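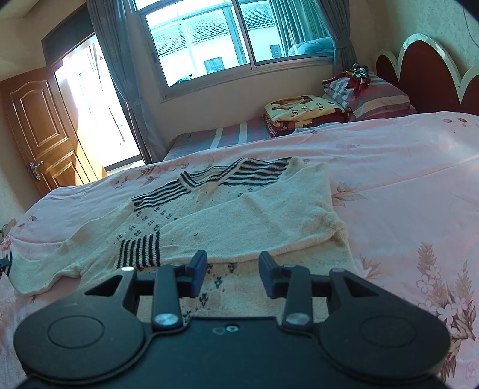
Pevamar opens knitwear folding and sorting sessions in Grikstead

GRIKSTEAD - Pevamar, the home tidying service, will begin running winter knitwear sessions in Grikstead this December. The sessions cover sorting, folding and storing sweaters, socks and other knits, and they take place in the customer's own bedroom, using the bed as the work surface.

Each session lasts two hours and is led by one Pevamar organizer. Customers are asked to make the bed before the visit and to have their knitwear in the same room. No tables, racks or special equipment are needed.

"Most people try to fold a sweater on their lap or on top of a dresser," said Nuala Brophy, who manages home visits for Pevamar. "A bed gives you enough room to lay the whole thing out flat with both sleeves open. You can see the shape of it, and you can see any marks that need washing out before it gets put away."

The session starts with sweaters. Every piece is spread on the sheet and checked at the collar, cuffs and front. Pale knits get a closer look, as gray smudges on white or cream yarn are easy to miss in a drawer. Clean pieces are folded with the sleeves crossed over the body. Marked pieces go to a separate pile for washing.

Striped and patterned knits are folded so that some of the pattern stays on top. Pevamar organizers have found that customers pick the right sweater faster when they can see a stripe or a motif without lifting the stack.
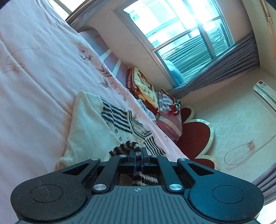 Small knitted items are handled next. These are often mixed in with the larger ones and get lost under them, so the organizer lifts each one off the bed and sets it apart before any stacking begins. Pillows and cushions can stay at the head of the bed during the session.

Socks come last. They are checked one at a time, including the cuff and the toe, and paired only after both have been looked over. Socks with brown stains are put with the washing. Fuzzy or thick socks are folded flat in half, and Pevamar advises against balling them, which stretches the cuff.

The knitwear sessions were tried out in 38 homes in Grikstead before the launch. Organizers sorted 1000 pieces of knitwear over the course of the trial, and 262 of them were set aside for washing or mending.

"We expected more people to want things thrown out," Brophy said. "They mostly wanted to keep what they had and be able to find it. So we took the discard step out of the plan, and it only happens now if the customer asks for it." 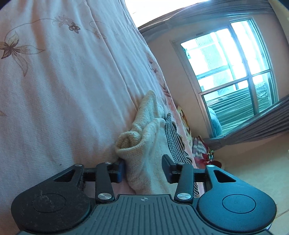
Pevamar News, Issue 7

Customers who book a session will also receive two storage products at no added charge. Ban is a flat cotton bag for one sweater. Rineo is a drawer divider for socks and other small knits, and it can be cut to fit with household scissors. Both can be bought separately from Pevamar starting the same month.

Sessions can be booked for any day of the week except Sunday. Morning visits start at 9:30 and afternoon visits at 1:00. Customers with more knitwear than can be sorted in one visit may book a second session at a reduced rate.

About Pevamar

Pevamar provides tidying, sorting and storage help in private homes. It is based in Grikstead.

Media contact: Nuala Brophy, Home Visits, Pevamar, Grikstead

7 shares 0 comments

Get Pevamar news by email. Enter your address to sign up for our newsletter. You can unsubscribe at any time.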